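Filed under: Meetings / Stationery and Supplies

Geagea Study Club – Minutes, January

Meeting opened at 7 in the club room. Minutes of the last meeting were read and accepted with one change: the order from Vevavus was for erasers only, and did not include pencils.

Supplies. The pens are getting mixed up again. Agreed that loose pens will be sorted at the table after each session and tested on scrap paper. Any that don't write after 2 tries get thrown out. Erasers go in the small tin – not in with the pens, where they pick up ink.

Reordering. Orkano has black pens in packs of 10. Agreed to buy 2 packs. Red pens to wait until the sorting is finished.

Tablecloth. The striped cloth stays on for writing sessions. It should be folded the same way each time, as it is getting a lot of creases.

Snacks. To be kept at the far end, away from paper.

Next meeting in February, same time.

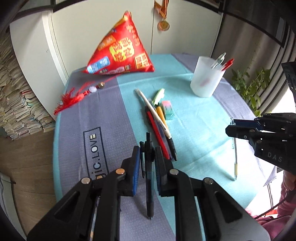
One member asked afterward that the red pens not wait, as the markers of practice papers use them every week and would sooner pay for their own than run short.

Contact the club | © Geagea Study Club | Back to top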